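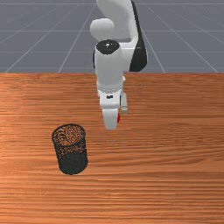 Workshop tips for a robot club with no robot (yet)

Posted May 4, 2022
Share 18 | Comments 6

I help out with the student robotics club at Kedby, in the back half of the wood shop, and this term we've been doing the whole pick-and-place project on the computer first. White arm, wooden tabletop, black mesh container, small red ball, ball goes in the container. Sounds like an afternoon, doesn't it? We started in September and we're still at it, and I've loved pretty much every minute (well, not the minute with the extension cord, I'll get to that).

A few people from the Workneh club asked how we set things up, so these are my tips, in no order at all.

Build the bench you're going to have

If your students are going to work on a wooden table later, put a wooden table in the simulator. Ours has a warm orangey-brown grain and I'm weirdly fond of it. Get the kids to measure the real bench with a real tape, write the numbers on masking tape and stick it to the monitor. We had one group type in centimetres where the program wanted metres and the arm was a speck on a table the size of a hockey rink.

Give the thing you're moving a loud colour, too. Red on brown works for us. Letay Woldegiorgis wanted hers the same colour as the wood "for a challenge" and spent the session squinting at it, then changed it back without a word.

Borrow your props from the desk

You don't need fancy models. A mesh container is just a cylinder with holes in it, and we all know what one looks like. Do a solid one first, get it working, then swap in the mesh. On the older laptops the mesh made everything crawl, and I ended up propping them on baking racks so the fans could breathe. Cheap cooling racks from the dollar store, by the way, best thing I bought all year! They fold flat and nobody steals them.

Practise over the rim

The bit that gets everyone is the moment above the opening. Our students are happy as clams driving the arm around in open air and then they get near the rim and everything goes sideways.

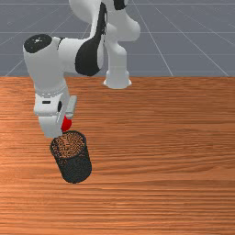 Screenshot: Tolera Moges, Kedby robotics club

That's the height I make them stop at and look. Hands off the keyboard, swing the view around, look from the side, look from straight above. From one side the red bit can look perfectly lined up over the cup and from the next it's hanging over bare table. I tell them it's like backing a trailer: get out and look.

We also keep a paper log, in an ordinary school notebook with a pencil tied on. Where the arm started, what they changed, what it did. One change per run! Tolera Moges, who wrote most of our Clilter scripts (Clilter is what we call our little pile of helper programs, please don't go searching for it), rules his pages into columns like a bookkeeper and his are the only notes I can read.

Save a starting position with a name you'll recognize

Get everything where you want it before a run, and save that. Call it something sensible. We had "start", "start2", "start_REAL" and "start_use_this_one", and no, it wasn't the last one. Now the rule is initials plus what's on the table, and the list goes up on the whiteboard.

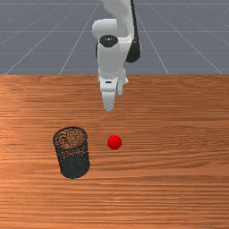 Arm up, fingers open, ball on the table beside the container.

I like a layout along those lines for beginners, with a good gap of bare wood between the two things. Once a group is comfortable, shove them closer together and see who grumbles.

Odds and ends from the shop side

Sweep before you plug in. Sawdust gets into laptop vents like you wouldn't believe. An old paintbrush does keyboards nicely.

Tape down the extension cord. One of ours got hooked on a boot and took a laptop's power with it, 40 minutes of unsaved work, very long faces. I now set the kitchen timer for every 30 minutes, and when it dings everybody saves and everybody gets a cookie. Attendance has improved.

Pair up a fast typist with somebody patient, and swap seats halfway.

Keep a box of actual red balls and an actual cup on the bench. When a group is stuck I make them do the move with their own hand, slowly, saying each step out loud. It feels silly and the little ones adore it.

We're hoping to take a team to the Vistar challenge next season, which has a simulated round and then one with hardware, so if your club has been, do tell me how strict they are about laptops and whether there's anywhere to buy lunch.

Get our workshop tips by email once a month. Enter your address to subscribe. You can unsubscribe at any time.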